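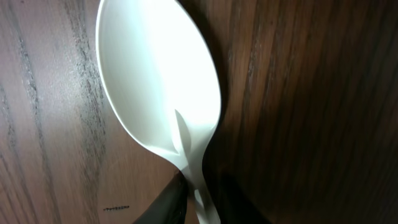

Wrist view of a plastic spoon at the gripper.

14 shares | 3 comments

Report the Grasp, Not Just the Sort

Oct 6, 2025

Papers on two-arm manipulation like to report one number. The robot is given a task such as sorting cutlery, the task is run many times, and the share of runs that ended with every item in the right place is printed in bold. I think this number is close to useless for disposable cutlery, and I think it has steered the field toward the wrong problems. My argument is limited to learned policies on small tabletop arms with parallel fingers, trained from teleoperated demonstrations. I make no claim about suction cells or industrial bins.

The case for the single number is easy to state. It is cheap to collect, it needs no sensors beyond what is already on the arms, and a reader who has never touched a robot can understand it. Kam-wah Chang made this case well in our reading group, and added that any finer measure gives authors more room to choose the one that flatters them. I take the second point seriously and will come back to it.

The trouble is with what a sort success hides. Consider a spoon and a fork of the same white plastic. Sorting them by type is, for any current vision encoder, a solved problem as long as the bowl or the tines are in view. The hard part comes earlier. A plastic spoon is thin at the handle, stiff along its length and weak in twist. Where the fingers close decides nearly everything that follows. Closed at the neck, the spoon tends to stay put. Closed far down the handle, it swings when the arm speeds up, and the bowl arrives at the basket at an angle the policy did not plan for. Both runs may end as a success. Only one of them would survive a narrower basket.

We saw this in our own work on Tresik, the policy we train for two-arm sorting. Two versions of it scored the same on completed sorts. They were not similar machines. One gripped close to the neck and placed items with little correction. The other gripped wherever it first made contact, then spent a long stretch over the basket making small moves until the spoon fell in. Anyone watching would have picked the first. The table in our draft said they were equal, and Vilho Räsänen, who was reviewing the draft internally, asked why we had bothered to train the second one. It was a fair question and the table could not answer it.

There is also the matter of double picks. Disposable spoons nest. When two of them lie together, the fingers will often take both, and the result depends on the sorting rule. If the two items are of the same type, a double pick counts in the robot's favor: two spoons reach the spoon basket in one motion. If they are of different types, the same motion is a failure. The policy has made the same choice both times, or more exactly has made no choice at all. A score that rewards one and punishes the other is measuring how the items were laid out.
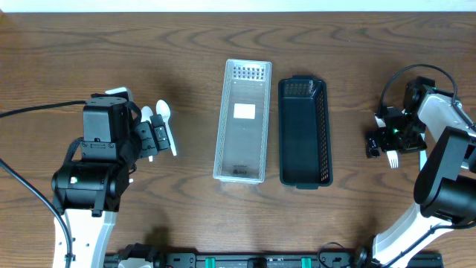 What to measure instead

I would ask for three quantities per grasp, logged at the moment the fingers stop closing.

First, the number of items between the fingers. This can be read by hand from the wrist video. It is tedious and it is not expensive. A policy that intends to lift one item and lifts two should have that recorded as a grasp error, even when the final sort is correct. If the authors want to allow double picks, they should say so before the trials and not after.

Second, the position of the grip along the item, given as a fraction of its length measured from the functional end (bowl or tines). The full distribution should be reported. A mean is not enough, for the reason above: a policy that grips half its spoons at the neck and half at the handle tip has the same mean as one that grips them all in the middle, and the two will behave very differently under load.

Third, the angle between the item and the fingers at closure, and again just before release. The difference between these two is slip, or close enough to slip for practical use. On our arms it was the best single predictor of how long the placement took.

None of this calls for new hardware. A wrist camera with a clear view of the fingertips is enough for all three, given a fixed mount and some care with the lighting. White plastic is unkind to cheap sensors. A bowl under a bench lamp can wash out until there is hardly any surface detail left, and what remains for the encoder is the outline, the shadow beside it, and the contrast with the table. On a wood surface with strong grain the outline has competition. We lost 11 trials in one batch to wrist frames that a person could read without effort and our angle estimator could not. We now mark these as missing data and print how many there are. I would like to see others do the same.

On choosing the flattering number

Chang's objection was that more measures mean more freedom to cherry-pick. I agree that the risk exists. The answer is to fix the list in advance and publish all of it, with the layouts. The Plalta protocol, which our group has used since last year, does this for pick order and gets no complaints. Extending it to the grasp would add one sheet to the log and, in our hands, 10 minutes of labeling for each batch.

A stronger objection is that grasp quality may not matter to the user. If the cutlery ends up where it should, a cafeteria does not care where the fingers closed. Venkataraman, our in-house test plan, is written on exactly that basis, and as an acceptance test I have no quarrel with it. An acceptance test asks whether this system works on this bench. Research is supposed to say something about the next bench. When we moved Tresik to the Vovstead layout, with the baskets set closer together and the long sides facing each other, the version with neck grips kept most of its performance. The other version dropped items into the gap. The completed-sort score from the first bench gave no warning of that. The grip distribution, which we had to go back and label from old video, showed it plainly.

I should note the weak points. We have two benches, one type of finger and one operator who supplied most of the demonstrations. Our grip positions may reflect that operator's habits more than anything in the learning method. It is possible that with softer fingers the neck grip stops mattering. I would be glad to see that tested, and the test would need the same per-grasp log that I am asking for.

Until then, my request to reviewers is a small one. When a submission reports sorting success on light, nested, low-stiffness items, ask for the grasp counts. If the authors have the wrist video, they have the data.

3 comments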